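Subject: Re: [evgate-players] Stage fighting for the September show, and a few other odds and ends

Hello everybody,

I've been meaning to answer this since Sunday and kept getting pulled away, so forgive me if some of you have already sorted it out between yourselves in the parking lot. I'll put the original message in first so that the people who only joined the list recently can follow along.

> Dear all,
>
> I have been asked to play the older brother in the Kelel play and I see
> from the script that there are two fights, one of them on a staircase. I
> have done a fair amount of acting but my only fighting was a slap in a
> comedy, and I was on the receiving end. Do I need to go and take a proper
> martial arts class before rehearsals start? My neighbor's kids go to the
> karate school next to the Tradora store and it would be easy for me to
> join the beginners. I am also a little worried about my knees. I would
> rather know now than find out in front of an audience.
>
> Also, does anyone have the page count for the new draft? Mine stops in
> the middle of act two.

First of all, congratulations on the part! It's a lovely one, and the brother gets the best speech in the whole play, the one about the boat. I heard it read at the Ghasemi Hall evening last winter and I had to go looking in my purse for a tissue.

Now to your question. I took karate for years before I ever set foot on a stage, and I came in thinking I'd have a big head start over everyone. Well, I had some of one. My balance was good and I wasn't afraid of falling down. But I also had a great many habits that had to be taken out of me again, and our fight director at the time (a very patient woman) spent the first three rehearsals telling me to slow down. In class you learn to hide what you're about to do. On stage you want the lady in the back row to see your fist coming from a mile off, and you want your partner to see it even sooner. I used to throw these tidy little punches that I was terribly proud of, and from the seats they looked like I was swatting a fly.

So no, I don't think you need a class before we start. If you'd enjoy one, go, and have a wonderful time, and tell the teacher about your knees on the first day. Most of the beginner groups I've known were very kind about that sort of thing. But please don't sign up only for our sake. What would help me much more is if you walked up and down some stairs every day between now and then, slowly, without looking at your feet and without holding the rail. (Start with the rail. I'm not trying to lose a brother before opening night.) The staircase fight is mostly a matter of knowing exactly which step you're on, and if your legs know it, your face is free to act.

For the ones who've asked me on the side how the fights get put together, it goes something like this. We talk through the story of the fight sitting down, with the scripts in our laps. Who is angry, who is scared, who wants it to stop? Then we walk it at a crawl, no voices at all. Then the same thing with voices, which is always very funny the first time, everyone groaning in slow motion. We don't go near full speed until everybody in the fight says they're happy, and I do mean everybody, including whoever is only standing at the bottom of the stairs holding a lamp. And even in performance we only go to three quarters. The audience's imagination does the rest, bless them.

One more thing on this, about film and stage. A couple of you have done background work on the crime series that was shooting over by the river, and you'll have seen fights done with the camera placed so that a punch can miss by a foot. We can't do that in our house. There are seats on three sides, so somebody is always looking straight through the gap. That's why I fuss so much about angles, and why we may end up redoing the second fight altogether once we see the set standing. Please don't get too attached to anything you learn in the first week.

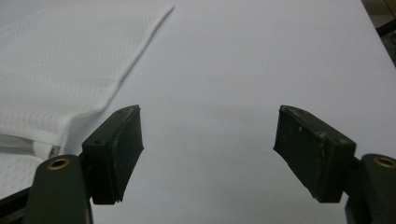
ODDS AND ENDS

The draft. The page count is 17 for act one and the same again for act two, so if yours gives out in the middle, you have the old one. Write to me off the list and I'll send the new one. It's a big file, and I know some of you have trouble with attachments. I'm also happy to leave a paper copy in the box by the side door at Evgate.

Money. The fight mats have been priced at 900 dollars for the set, delivered. We took in 1041 from the spring play, so we can do it with a bit left over for stage makeup, which we're nearly out of. I know there was talk of saving up toward the 3000 for new lights, and I'd love new lights as much as anyone, but I'd like to have the mats under us first. If you feel strongly the other way, please say so on the list and we'll talk it over properly.

Shoes. Please bring the shoes you'll be wearing in the play to the very first fight rehearsal, or the nearest thing you own. I once learned a whole sword fight in sneakers and then did the dress rehearsal in riding boots with a heel, and it was like starting over with somebody else's feet. No sandals, please, and take off rings and watches before we begin.

Small parts. We're still short of two people for the wedding guests. There are no lines to speak of, but you do get to scatter and scream when the table goes over, and it's a very good way in for anyone who's shy about auditioning. Bring a friend or a grown child! We start at seven in the evening and I try hard to finish by half past nine, though I won't swear to it.

I think that's everything. If I've forgotten your question, ask it again and don't be polite about it, my inbox is a jungle. And to our new older brother, I'm so glad you're doing this. Come ten minutes early the first night and we'll walk the stairs together before the others get there.

Warmly,
your fight captain
Evgate Players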